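Lenka Ševčík
Robot learning, simulation, sometimes bread. Opinions are mine.

1/ Our short report on the kitchen tasks is finished, so I can finally write something about it here. It is joint work with Gøran Sandberg and Bořivoj Vlček. I will try to keep each post small.

2/ The question was simple. If we train a policy only in simulated kitchens, does it help more to have many kitchens, or many object positions in the same kitchen? Most people I asked said "many kitchens". I said the same.

3/ The setup: one arm, one simulator (our own, called Cluvier), 2,830 demonstrations in total. Every group of training runs used the same number of demonstrations. We changed only how they were divided between layouts and object positions.

4/ In the first group, the demonstrations came from 8 layouts, with objects placed in very similar positions. In the second group, they came from 2 layouts, but the positions were sampled again for each demonstration, including positions close to the edge of the counter.

5/ The evaluation was 600 episodes per group, all in kitchens which the policy had not seen in training. The wood, the brick and the stone of the counter were also different from the training ones.

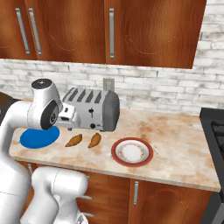
The arm at the toaster in one of our rendered kitchens. The plate and the blue mat are both empty.

6/ The result: the group with two layouts and varied positions was better on every task where the arm must put food on a plate. On the tasks with cabinet doors, the group with 8 layouts was better. I did not expect such a clear division.

7/ My explanation, which I hold carefully: for small objects on the counter, the policy must learn to look at where the object is. When positions are almost fixed, it can learn a movement by heart and still have a low training loss. For doors, the handle moves only when the kitchen changes.

8/ We checked this in a simple way. We moved the food 8 centimeters after the episode started and before the arm came near. The policies from the first group often continued to the old place and closed the gripper on air. The policies from the second group usually corrected the path.

9/ What did not work: appliances which stand between the arm and the object. A toaster at the back of the counter is fine when the arm comes from the front. When the path is from the side, both groups touch it too often. We count a touch as a failure, even if the food arrives on the plate.

10/ Ľubomír Pešek asked me if we should have used photographs of real kitchens for the textures. We tried in April with a small set. The difference was inside the noise, so it is only in the appendix, with the numbers.

11/ An important limit: there are no real robot results in this report. Everything is simulation, training and evaluation both. Please do not cite it as evidence for a real kitchen. Anežka Říha is preparing the hardware tests now and I do not want to guess her results.

12/ The layouts and the evaluation seeds will be shared together with the report. The demonstrations need more time, the files are large and I must first clean the naming. If you need them sooner, write to me and tell me which tasks.

13/ One correction to post 5: the 600 episodes are for all tasks together, not for each task. The table in the report has it right. Sorry for the confusion, and thank you to Gøran who noticed it.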